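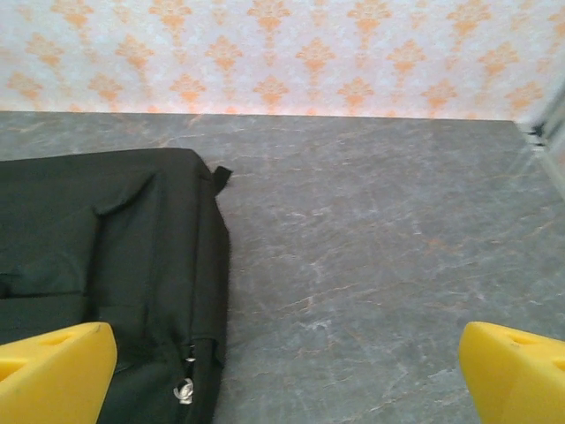

Mabli Gwilliam reckons I'd be happier if I just packed the night before, and she has told me so at bus stops, at weddings and once through the door of a public loo. She has a point. I have never in my life packed the night before. I pack in the morning, in a panic, with toast in my mouth, and then I spend the whole journey wondering whether I brought any socks.

So when I decided to go away for 100 days with one bag, everyone who knows me laughed. My sister laughed so much she had to pull over. But I'd been wanting to do it for ages, ever since a horrible trip to Mullmont when I dragged a huge case up the hill from the harbour (cobbles all the way, one wheel gone by the chip shop) and wore the same jumper every single day anyway. What was in the rest of it? Shoes, mainly. A hairdryer. A hardback about the Tudors that I'd already read!

I set off in February, which was daft, as winter clothes take up twice the room. The trick, if you can call it that, is to wear the bulky stuff. I got on the train at Nanbridge in a coat, a cardigan, two shirts and my walking boots, and I was the colour of a tomato before we'd left the station. A very nice man offered me his water.

The first couple of weeks I missed everything. I missed my big towel and my slippers, and I got properly sulky about a blue dress I hadn't worn for years and suddenly felt I couldn't live without. Then it wore off. I stopped thinking about clothes at all, apart from when they needed a wash, and they always needed a wash. You do an awful lot of sink laundry with one bag. I can now tell you which guesthouses have a proper plug and which expect you to use your heel.

Ynyr Kneath, who ran the place where I stayed longest, let me hang my things over his boiler in return for peeling potatoes. He'd been to sea for years and thought my bag was enormous. He went round the world with a toothbrush and a spare pair of trousers, or so he says, and I did wonder about the people in the next bunk.

I cheated, of course. I'd promised myself no shopping, and I lasted until Meredith, where there's a second-hand bookshop with a cat and a sofa, and I came out with 2 novels and an atlas. An atlas! It wouldn't go in. I posted it home to myself and the postage came to more than the book did.

And I did get a bit smug, I'll admit that. I started looking at other people's luggage on platforms and tutting. I gave a talk on folding to a poor woman in a café who had only asked if the seat was free. If you find yourself doing this, have a biscuit and stop.

I've been back a while now. The blue dress was at the front of the wardrobe when I got in, and I put it on straight away, and it doesn't do up. I've given away the big case, and most of the shoes have gone too, though the hairdryer stayed. Mabli and I are off to the coast again next month. She has sent me a list, with a time on it for when I'm to start packing, and I've stuck it on the fridge under the takeaway menu.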